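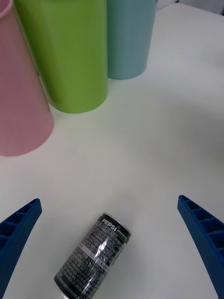

benchnut_ok
Budget question for the gripper people! Our makerspace has 3359 dollars for a second tabletop arm and I'm trying to decide how much of it goes to fingers. The ribbed blue ones on our first arm are great fun on cups, but a small Pepsi can lying on its side is the job I care about, and I'd like to plan the money around that. Vivcombe wants 582 for their soft finger kit. Worth it?

torquewrench
Skip the kit. Print your own and put the 582 toward a better wrist camera. We run Pretodier fingers and a spare set costs us 20 in filament.

mila_k
Disagree with torque – printed fingers are cheap until you add up the evenings! I went through three designs before one held a can without denting it. If Irkness still sells the single pair for 200, start there.

torquewrench
Fair, but those evenings are the fun part for me.

benchnut_ok
Didn't know about the single pair, thanks! Does it fit a Mạch mount?

mila_k
Mine did, with an adapter plate. Ask them which bolt pattern before you pay, they changed it in September.

torquewrench
And keep some back for a spare servo. I'd buy that before any fingers.

benchnut_ok
Servo is on the list now. Writing to Irkness tonight!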